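Why Do Plastic Bottles Have Ridges?

Pick up an empty plastic bottle and give it a squeeze. It crackles and bends, because the wall is very thin. Now fold a sheet of paper back and forth like a fan and stand it on its edge. The folded sheet stands up and the flat one falls over. Ridges in a bottle do the same job. They make thin plastic stiffer, so a factory can use less of it.

A bottle starts out as a small, thick tube with the screw threads already on it. A machine heats the tube until it is soft, puts it in a mold and blows air inside. The plastic stretches out to the walls of the mold and copies every groove.
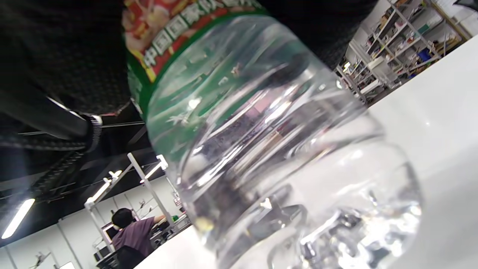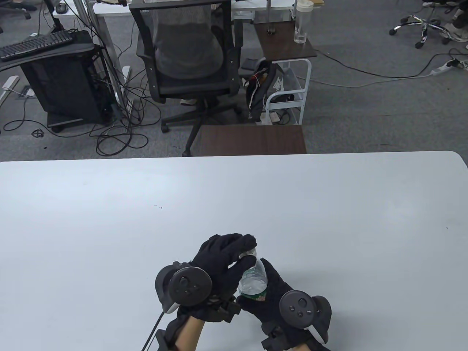

Clear plastic water bottles with ridges

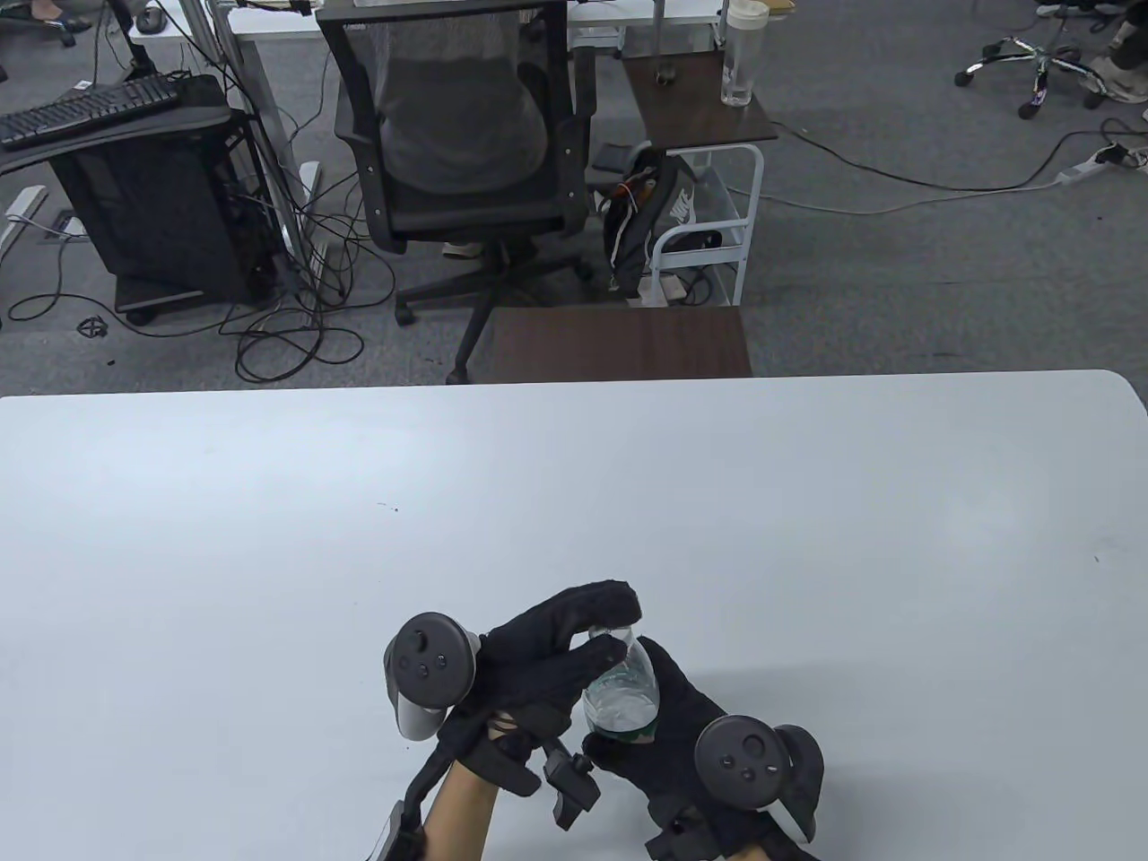

Ridges also bend light. Look at a window through a bottle and the straight lines go wavy.

Try it yourself

You need 4 sheets of paper and some coins. Roll one sheet into a tube and tape it. Fold another like a fan, roll that into a tube and tape it too. Stand them up and lay a flat sheet on top of each. Add coins one at a time. Which tube holds more? Arvo Hyvönen's class in Tinness got 75 coins onto the fan tube before it fell over.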